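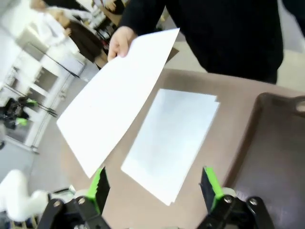
Resetting the paper task, one sheet on the table and one in the hand. The brown tray is where the sheets are supposed to end up.

27th November

I said I would write up the double pick problem once I understood it, and I think I understand most of it now. There was a small safety issue mixed in with it, so I will cover both.

The task is dull. A sheet of paper lies on the table at some angle, the arm picks it up and puts it in the tray. We started on it because the Korholm people wanted to see thin flat things handled with ordinary two-finger grippers and no suction. Paper is hard for that. You can't get under it, so the fingers have to come down on either side, press lightly and squeeze until the sheet buckles up in the middle, and then close on the buckle. When it works, it looks like someone picking up a napkin.

By the middle of the month we had it working well enough to run in sets of 100. In the first set it dropped three sheets, all near the far edge of the table, where the arm is stretched out. I was happy with that. In the second set it failed 18 times, and most of those were a new kind of failure. The arm closed on the paper, lifted, moved over to the tray, opened, and went back to the start position. The log said success. The sheet was still on the table.

What the log calls success is a finger gap. If the fingers stop short of fully closed, the software decides something is between them. With card or cloth that is fine. With a single sheet of office paper the difference between holding it and holding nothing is smaller than the noise on the reading. Danylo Tkachuk had put in an allowance for this back in January, when we were using thicker stock, and I had forgotten it was there. The fingers were closing on each other, the pads were squashing a little, and the squash was enough to pass the check.

It got worse as the day went on. The pads are soft and they pick up paper dust. By the end of a set they had a gray film on them and hardly gripped at all. I wiped them with a damp cloth and the next 20 or so picks went fine, which sent me off in the wrong direction for an afternoon. I thought I had a dirt problem. I had a dirt problem and a bad check, and cleaning the pads only hid the second one.

Now the safety part. When a sheet got left behind, whoever was resetting would reach in and straighten it or lay a fresh one. Our rule is that you wait for the status light to go green, which means the arm is home and holding. The light is driven by the same task state as the log. So the arm would miss the sheet, report success, and the light would go green. All of that is correct as far as it goes. But Ubaldo Ferri had added a retry step the week before, and the retry looks at the table camera. If it sees paper where there should be none, it starts another pick after a short wait, and it didn't turn the light back to red until the arm was already moving.

I was the one who found this out. I had my hand flat on a sheet, squaring it up, and the arm came down next to it. It was at the reduced speed we use when people are near the table, and it touched the side of my hand and stopped on the force limit. No mark, no pain. I still hit the stop button and we shut down for the rest of the day.

I have read plenty of incident notes where someone reached in against the rules. I had followed ours. The rule relied on a light, and the light relied on a piece of software that had been changed without anyone looking at what else it touched. I approved Ubaldo's change myself. I read it as a change to the task and didn't think about the person at the table.

We have changed the following since then.

The retry is off. If the arm misses, it goes home and waits for a button press. It costs some time per set and I don't care.

The light is now wired to the drive enable. Green means the drives are off. It can't be green while the arm is able to move, whatever the task software believes.

Success is checked with the wrist camera before the arm leaves the table. It looks for paper between the fingers and for bare table where the sheet was, and wants both. The gap reading is still logged but nothing acts on it.

The pads get wiped every 25 picks. I tried a firmer set from Brorley that stays cleaner, but it creased the sheets, so we are back on the soft ones.

With all of that in, we ran 300 picks over two days. The arm missed 11 times and reported every one of them as a miss. That is a higher miss rate than the first set and I trust it a lot more. I went back to the first set afterward and I doubt the three drops were the whole story. We didn't keep the video, so I can't check.

Still open is the case where two sheets overlap. The squeeze tends to bring up both, and the camera check passes it if the table underneath is clear. Danylo wants to try coming in from a corner instead of the long sides. He has a version running in simulation and we will put it on the real arm next week, with the new light.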